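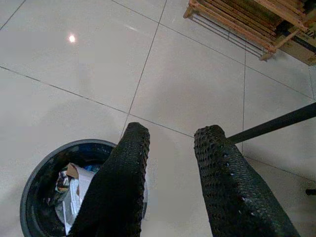 A shiny tiled floor, with a round bin close by.

Why Do So Many Rooms Have Tiles?

Look down next time you walk into a kitchen. There's a good chance you're standing on tiles! They're one of the oldest floors people still use, and they start out as something you might find stuck to your boots - clay.

First the clay is mixed with sand and other ground-up rock, then pressed flat into squares. After that it goes into a giant oven called a kiln. A cake bakes at about 400 degrees Fahrenheit. Many tile kilns get hotter than 2000! That much heat changes the clay for good, so it can never turn back into mud.

What makes a tile shiny? That's the glaze, a thin coat of glass melted right onto the top. Water can't soak into glass, and neither can spilled juice or the drip from a trash bag (yuck). A quick wipe and it's gone.

Now find the lines between the tiles. They're filled with grout, a sort of paste that sets hard. Grout is a bit rougher than glaze and has tiny holes in it, so dirt likes to hide there - get an old toothbrush and some soapy water and see what comes out!

Not every tile is glossy white. Beige ones are popular under tables, where crumbs land all day long. 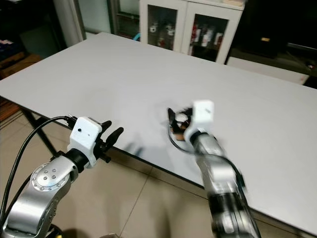
Maya wrote in to ask why tiles feel so cold on bare feet when the rug in the same room doesn't. Great question, Maya! Both are usually the same temperature. Tile just pulls the heat out of your toes much faster than a fluffy rug can. Try it yourself before breakfast - one foot on each!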